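About Stornix

We make one thing, and we've been at it long enough to get pretty attached to it. The Stornix kit is a small camera, a mount, and a box of software that lets a robot arm look closely at the surfaces it works on. People use it to find seams, joints and panel edges before the arm does anything to them: sealing, sanding, wiping down, sticking on a gasket.

How we got here

Stornix began with a cabinet door. Solveig Aasen and Radu Furtună were working at a shop that fitted out ferry interiors, and they had an arm that was supposed to run a bead of sealant down the gap between two wall panels. It did this beautifully as long as every panel was exactly where the drawing said. On a ferry, no panel is. Radu clamped a cheap camera to the wrist, Solveig wrote the first seam finder over a long July, and by the end of it the arm could follow a gap that wandered.

Other shops started asking for it. Folke Holmgren joined to turn the clamp into a real mount (the first one was held together with hose clips, and we still have it on a shelf!), and Vilgot Engebretsen came over from the service side to answer the phone, a job he then refused to give up. Bình Âu runs testing and has the final say on what ships.

What's in the kit

The camera and its wrist bracket, with bolt patterns for most small and mid-size arms
A 20-foot cable with strain relief at both ends
The Viklund controller, our own little computer that sits in or beside your cabinet
Gramby, the software you'll spend your time in

Gramby is the part we talk about most at lunch. You bring the arm up to the work, tell it what kind of line you're after, and it draws what it thinks the line is on top of the live view. If it's wrong, you drag it over and it tries again. You don't need to write code, though you can, and we publish everything the controller sends and receives so you aren't stuck with our way of doing things.

What it's good at, and what it isn't

Close work on plain surfaces is our favorite problem. There's very little to go on when the camera is right up against a gray panel, just soft streaks and maybe one thin line, and that's where a lot of general-purpose vision gets lost. We love that stuff.

We're less good with mirrors, clear glass and anything with a busy printed pattern. If that's your job, call us anyway and we'll tell you what we'd try, even if it comes from someone else. Very dusty sanding cells need the Miltex cover, an extra we sell separately, and you'll want to wipe the window at each shift change.

How we test

Bình keeps a library of surfaces, which now stands at 3,241 samples: painted metal, plastic sheet, laminate, veneer, wallboard, you name it. Each new version of Gramby has to get through the whole lot before it goes out. Customers mail us their awkward ones, and those go straight in. 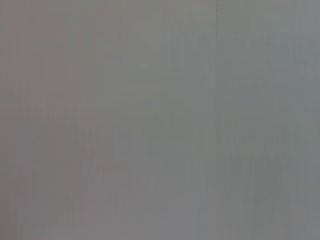 A wrist camera's view at very close range: a thin dark seam, fading toward the bottom.

Working with us

There are more than 4 ways to buy a vision system and most of them involve a long contract. Ours is a loan first. You get a kit for 4 weeks, Vilgot walks you through the setup by video, and you try it on your own parts with your own people. Send it back or keep it.

Visitors are welcome at the workshop most mornings after 9. Bring a panel.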